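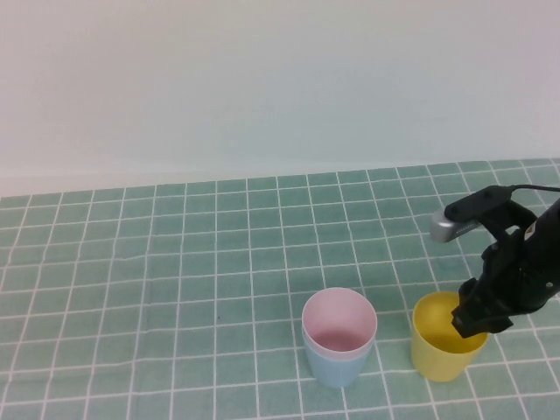
2013-12-05

Snow! Real snow, the kind that stays! I woke up before the alarm because the light on the ceiling was wrong, too pale and too even, and I lay there for a minute being stupid about it before I ran to the window in my socks. The whole street was gone under it. The bins had hats on. I ate breakfast standing up so I could keep looking.

I'd promised myself the long loop past Čierny whenever the first proper fall came, so that's what I did, work or no work (I had the afternoon off anyway, left over from November). Took the bus as far as Flokby and walked from there. The driver let me off at the bottom of the hill and said he wasn't sure he'd be coming back up it, which I chose to take as encouragement.

The path through the lower wood was all mine, apart from a hare that had been along before me and then apparently changed its mind about everything. I love reading tracks. I'm no good at it, I get hare and deer and dog and after that I'm guessing, but there was a line of tiny prints going from one tree root to another with a drag mark between them that I'm almost sure was a mouse and its tail. I crouched over it so long my knee locked.

Then up. The sign at the top says 674 meters and I always slap it, so I slapped it, and got a sleeve full of snow for my trouble. No view at all for the first ten minutes. Just white, and wind, and me eating a cheese roll with my gloves on. And then the cloud tore open to the south and there was Drolo, the roofs, the church, the frozen-looking strip of the reservoir, smoke going straight up out of the chimneys down there while my hood was trying to leave without me. I think I said "oh, come on" out loud. It lasted maybe as long as the second half of the roll.

Saw crossbills on the way down! A whole chattering bunch of them high up in the spruces, dropping bits of cone on the snow. I've wanted to see them since I got the bird book and have stared at every spruce for two winters. The males really are that brick red. I stood underneath with my mouth open and got a cone scale in it.

Missed the bus, or there wasn't one, so I walked all the way home along the road. 16 kilometers for the day if the map is right, and my hips say it is. The new boots held up fine, the old gaiters didn't – the left strap has gone again and I'm done sewing it. Must look in at Vultum to see if they have the short ones left.

Soup, the hot bath, then more soup. Everything I own is hanging over the radiators and the hall smells like wet sheep. I meant to write to my sister and do the phone bill, and I've done neither, I've been sitting here with the map open working out whether you could get from Čierny across to the old quarry without going back down to the road. It looks like you can, there's a dotted line most of the way. It'd be slow in deep snow. Saturday's no good but maybe the one after, if it stays cold.

Toes are still tingling. Wax the boots tomorrow before work.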